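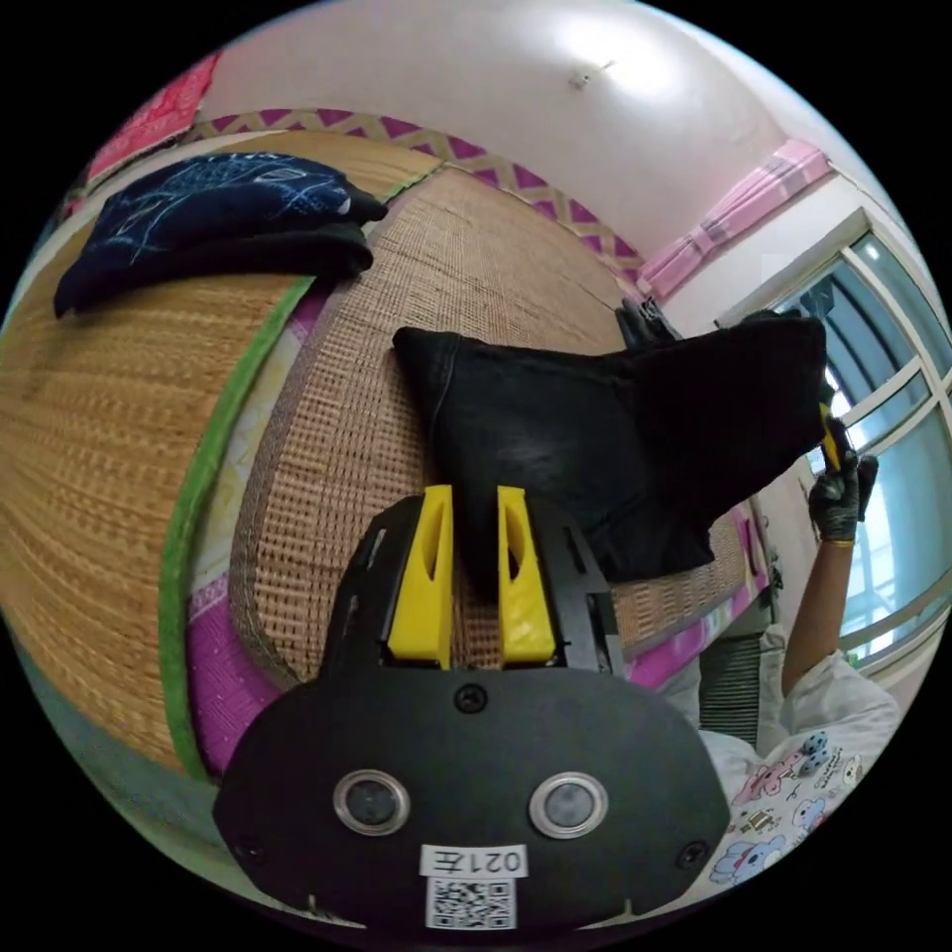
Do I still need to know how to fold clothes if the machine is going to do it?

For now, more than ever. The Khalaf line at our Ornholm laundry learns folding from people, so whatever you do with a pair of trousers, well or badly, is what it will try to do later. If you fold sloppily, you get a sloppy machine.

Section 2: Setting up and working with the hand grippers

I'm Hiba Hamdan, and I spent years on the finishing tables before I started teaching new starters the grippers, so I've written this the way I'd say it to you over a brew. Tamer Majali looks after the software end and has his own section further on. If anything there sounds cleverer than this, that's why!

What's changing for you

Finishing used to mean standing at a table with a pile on your left and a pile on your right. Part of the shift is now spent handling garments with a pair of grippers, one per hand, in ordinary rooms as well as on site. Your grade stays as it was and so does your break. What does change is the pace. You'll be slower, and you're allowed to be, so please don't try to hit the old table numbers with these on.

Before you start

1. Pick up a matched pair. The labels both start with the same number (021, say) and end in 左 for left or 右 for right. I got mine the wrong way round all through my first morning.

2. Squeeze each handle a few times and watch the yellow fingers. They should open and close without sticking.

3. Wipe the two round lenses with the dry cloth from the kit. No sprays.

4. Lay your first garment out and clear a bit of space round it. A bed or a clean floor will do nicely.

Picking up

5. Go for something the fingers can get a proper hold of, like a loop, a hem or a thick seam. Flat cloth in the middle of a leg is the hardest place to start and you'll only get cross.

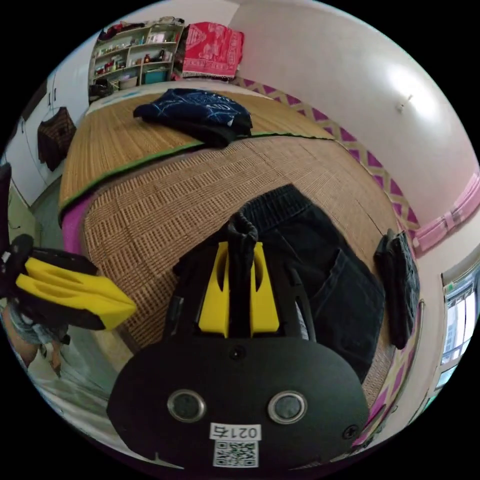

Fig. 2a. Fingers closed on a loop of the dark trousers.

6. Lift a little, stop, then carry on. If the cloth slips, put it down and take hold again. Don't chase it through the air.

7. Keep the second gripper close by but out of the way until you want it.

Note: Drawstrings count as part of the garment. Tuck them in before the last fold, same as you would at the table.

Caution: Never put your own fingers between the yellow ones to free a snag. Release the handle first and ease the cloth out.

Long items and dark items 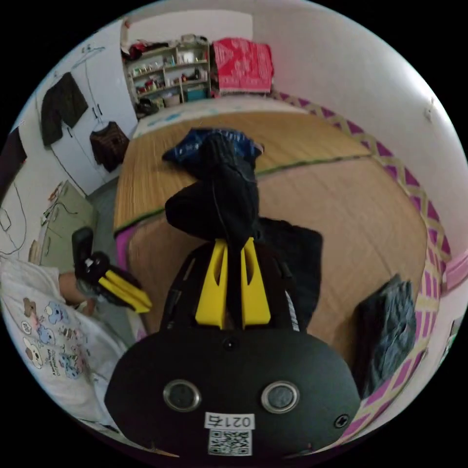
My old supervisor used to hand the black washing to whoever had annoyed her, and I can see why, as you lose every edge in it. With grippers it's fiddlier still. Gather black cloth between the fingers like this and it goes into one thick bunch, with just a thin cord down the middle to tell you where you are. So use the cord, or a waistband, or whatever you can pick out, and work outwards from there. Give yourself plenty of room in front for the rest of it to drape, and let the spare gripper stay open until you've found a second edge worth holding.

8. Shake the garment out once, gently, and lay it down flat.

9. Find the waistband or collar and turn that end towards you.

10. Bring one side over to meet the other, using both grippers, then smooth it with the backs of the fingers.

Note: If you've made a right mess of one, say so and mark it as a retry on the Flarnosen tablet. Retries are useful to Tamer. He'd much sooner have an honest bad fold than a missing one.

How much is enough?

The Gurkoritz programme wants 3,000 good folds from our site by the end of February. We had 3,905 attempts logged when I wrote this, retries included, so don't panic if your own tally looks small next to that. It's a shared number and it isn't used in anyone's review. I asked for that in writing and we got it.

11. Line the open fingers up on either side of the cloth before you squeeze. Coming in at an angle tends to push the fabric away from you.
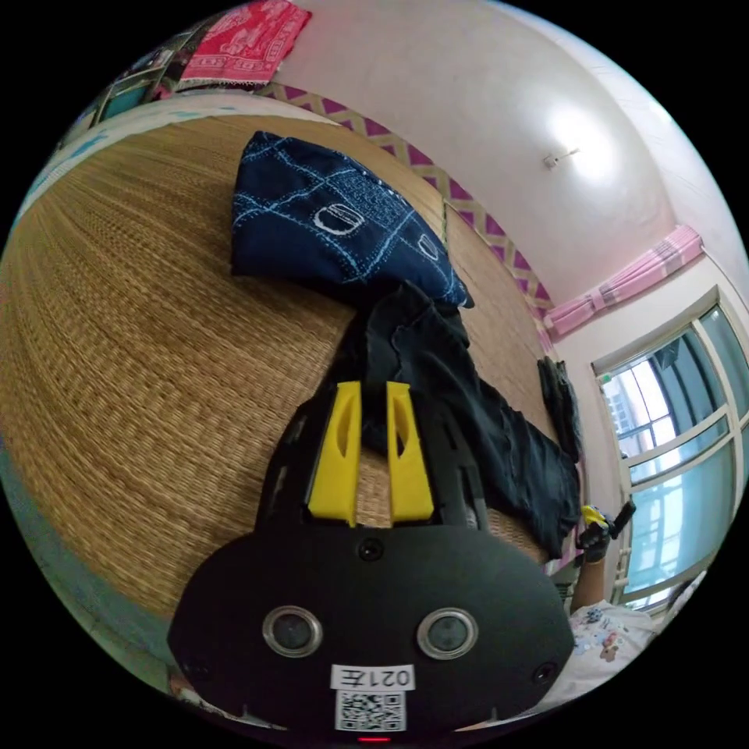 12. Squeeze slowly until the cloth is held, and bring your other hand in only when you need it.

13. When your wrists start to ache, stop. Put both grippers down on something soft, lenses up, and swap with your partner for 2 rounds.

Finishing your session

14. Close the session on the tablet and wait for the tick before you walk off.

15. Put both grippers back in their own case, left with its right, and plug the case in.

If a gripper feels stiff or the fingers don't meet, leave it out of the case with a note on it and tell me or Tamer. Tape isn't a repair (you know who you are).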